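Ticket 645 - Werkstatt / Ausgabetisch
Status: in Arbeit
Standort: Grasthorpe, Raum 11
Priorität: mittel

Problem: Packtisch steht schief, Kisten rutschen beim Füllen Richtung Wand. Außerdem klemmt die untere Schublade (die mit dem Klebeband und den Etiketten). Seit dem Umräumen im November.

Eintrag 1
Stellfüße geprüft. Hinten links war ganz eingedreht, die anderen nicht. Rausgedreht, Wasserwaage drauf, passt fast. Tisch wackelt aber noch wenn man sich aufstützt. Schublade unverändert.

Eintrag 2
Schublade ausgeräumt und rausgenommen. Schiene rechts verbogen, fast 8 mm. Mit der Zange zurückgebogen, hält nicht lange so. Ersatz bei Culico angefragt, die haben nur noch die lange Ausführung. Gashi hätte die kurze, Lieferzeit unklar. Bitte bis dahin nichts schweres in die Schublade, auch nicht "nur kurz".

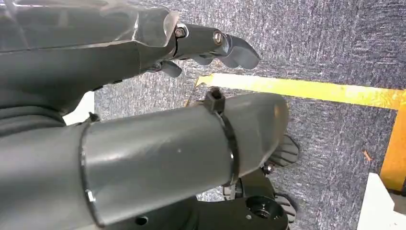
Zum Wackeln: Querstrebe unten war nur mit 2 Schrauben fest, die restlichen fehlen. Im Schrank nichts passendes gefunden, falsches Gewinde. Strebe erstmal mit Spanngurt gesichert, ist keine Dauerlösung. Wer welche übrig hat bitte in die Schale neben der Tür legen.

Eintrag 3
Rückmeldung von Burkano: Schrauben einzeln nicht lieferbar, nur als Satz. Satz bestellt, Kostenstelle wie beim letzten mal. Etiketten liegen solange im Regal, zweites Fach von oben.

Offen:
- Schiene tauschen
- Strebe richtig verschrauben, Gurt ab
- danach nochmal ausrichten, mit vollen Kisten testen

Ticket bleibt offen bis Teile da sind. Bitte kein neues aufmachen fürs gleiche Probelm, einfach hier drunter schreiben.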